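Keeping the plaza robot running: notes from the spring service

By Nazmiye Akgül
24/05/2023

Many of you have asked why the delivery robot was away from the plaza for so long this spring. It was in our workshop, on two wooden blocks, with the covers off. I am responsible for its maintenance, together with Rima Saab, and I would like to tell what we did with it and what we still have to do.

For the new readers: the robot is called Plaris. It has four wheels, a box for parcels and a camera with a wide lens, mounted low on the body. It drives between the mail room and the main entrance, over the paving, and it stops when something is in front of it. It has completed 294 trips since November, when it came to us. The drive unit is from Tilon and the control board is from Drurka, and these two did not always want to speak with each other. More on this later.

Wheels and bearings

The first complaint was a noise. People at the entrance said that the robot "clicks" when it comes. We lifted it and turned every wheel by hand. The rear left one had play in the bearing, and there was fine sand inside, packed together with the old grease. I cleaned the seat, pressed in a new bearing and filled it with a thicker grease. Rima did the same on the rear right side. The front bearings were still good, so we only wiped them and closed them again.

The tires are a different matter. The joints between the slabs are not deep, but the robot crosses many of them on each trip, and the rubber has small cuts along the outer edge. We have turned the tires around, so that the less used edge is now outside. In my opinion this will carry us through the summer. A new set is ordered from Altıntaş, the same shop which made our mounting plates.

The cable that was too short

After the bearings we had a strange fault. On a curve to the left the drive unit lost its connection to the control board for a moment, and the robot stopped and waited. On a curve to the right, nothing. We read the fault log for a whole morning and suspected the software. In the end Rima put her hand on the cable bundle while I was turning the steering, and she felt one cable become tight like a string. Someone had fixed it with a tie too near to the plug, and I am afraid that this someone was me. We made a new cable, 9 centimeters longer, with a soft loop before the plug. The fault has not come back.

If you look after a similar machine, please move every joint to its end position with the covers open, and watch the cables while you do it. It costs a few minutes.

Camera: cleaning and aligning

The camera was taken off for the bearing work, so it had to be aligned again. This is done outside, on the plaza, because the workshop is too small for the far distances. We went out under a gray sky, and I prefer it so. In strong sun the pale slabs become almost white and the joints are difficult to find for the program.

With this lens the straight joints of the paving look bent toward the corners. The calibration file must take this bending out again, otherwise the robot believes that it stands in a curve. We let it look at the paving with the long curved building behind, and then we compare the corrected lines with a string that we have stretched on the ground.

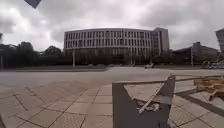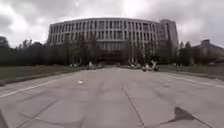

Two views over the plaza toward the curved building, both before the lens correction.

Settings we changed

The old file was made for the old mounting plate, where the camera looked a little more to the ground. With the new plate we had to make three corrections, and I write them down also for my own memory:

The angle of the camera was set again with the level on the plate, and only then entered in the software. Last time I did it in the other order and had to repeat everything.

The lower corners of the picture are now masked out. The wide lens can catch a dark piece of the robot's own body there, and in the old file this was treated as an obstacle very near to the wheels.

The limit for small things on the ground was raised. A scrap of paper should not stop a parcel. For dark patches on the slabs we have left the setting careful — the robot slows down, takes a second look and then decides. It looks a little shy, but I like it better this way.

What is still open

The plug for the charger gets warm. It is not dangerous, we have measured it, but I do not like it and I will change the contacts next month. The cover of the parcel box closes badly on one side, and roughly every third time it must be pressed by hand. Until it is repaired, please press on it until you hear the lock.

Rima is also writing a checklist for the weekly care, so that other colleagues can do it when we are both absent. It contains the lens (only with the soft cloth, please, and never with paper towels), the tires, the charging plug and the emergency button. She needs 2 people who would like to try the list and tell her where it is not clear. No technical knowledge is necessary, and the clean gloves are in the drawer under the charger.

For faults, please use the form on the workshop page and write the time of the stop. With the time I can find the right place in the log very quickly.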